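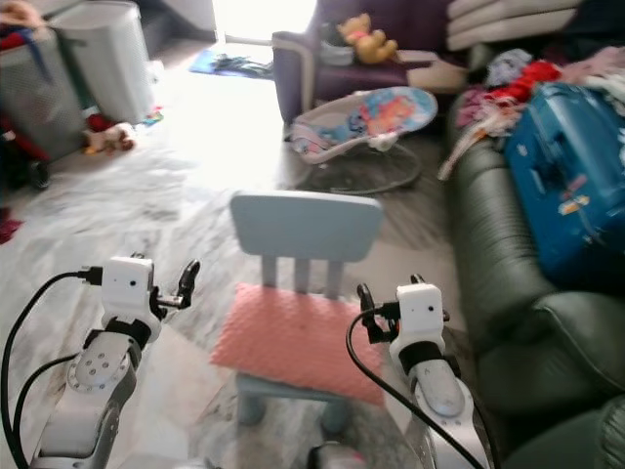
December, 16:40. Entry by Nima Rostami

Tivon home set, soft things week. Target from Clondent is 933 usable episodes across all the houses. We stand at 602 after lunch, which leaves a lot of cushions.

Today's task is "tidy the seating": pick a soft item, put it on a seat, square it up. Raimonds Vītola drives, I label, and we swap when one of us starts sighing. Raimonds wants the household left as found, laundry and teddy bear included. I agree. A policy that has only met tidy rooms will sulk the first time it meets a real one.

Notes so far:

Head view is fine in the bright end of the room. The marble throws back more light than I'd like, so exposure is now locked before each run.

Wrist view is the trouble. Over the sofa it gets a great deal of grey and very little to hold on to.
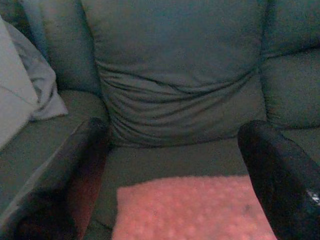
The auto-labeller, Paju, is happy with anything pink and goes to pieces on upholstery. It has twice offered me a fold in a back cushion as a separate object, with 0.9 confidence – I have worked with people like that. For now I draw the seat edges by hand and let it have the easy colours.

Raimonds says we should keep the failed grasps. I was against it in the morning and had come round by tea, mainly from seeing how many we would otherwise throw away. They go in their own folder, tagged "miss", and do not count towards the 933.

To do: ask Eria whether 300 episodes per room is a cap or a hope. Rename batch 366 before somebody trains on it. More biscuits.

Contact: lab notebook desk, Tivon | © Tivon project | Back to top

Recent entries
Gripper pads, again
Paju and the striped towel
What counts as folded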